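I've been promising a proper write-up of the Hurora practice package since June, and I'm sorry it has taken me so long (the garden got in the way, and then my sister's kitchen did). Hurora is made by Nikolaidis, a small firm in Irkwood, and it gives you a simulated robot arm, a table to work on and a big drawer of things to put in front of it. My friend Stamatia Vasilakis had been raving about it for months, so I gave in and bought the home licence at 300 euros.

There are 13 ready-made tables to begin with, and I must confess I've hardly left my favourite, the one with the green mat. I've run it 1475 times now, mostly in the evenings with a pot of tea going! 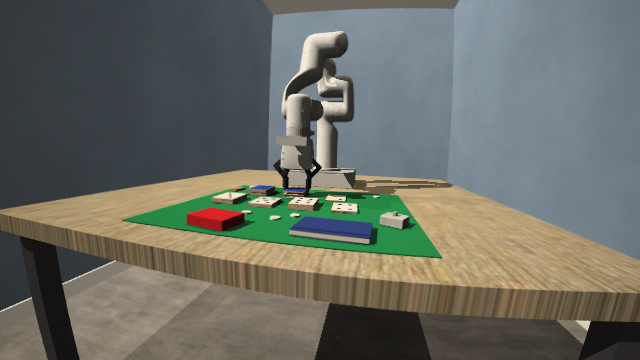 My favourite table in Hurora, with the gripper open over one of the little dark blue pieces.

The big red and blue boxes are lovely to learn on, nice and forgiving. The tiny white bits are another matter altogether, and I spent one whole weekend nudging them about and muttering. The manual is friendly but far too short on grip settings, and I'd have been lost without Stamatia's notes. I do wish the shadows were smoother too, as they come out in stair-steps on my old machine.

Compared with Esent, which I tried last year and which wanted 2000 euros from me before I could save my own work, it feels very generous indeed. I'm going to have a go at building my own table next, probably with teacups.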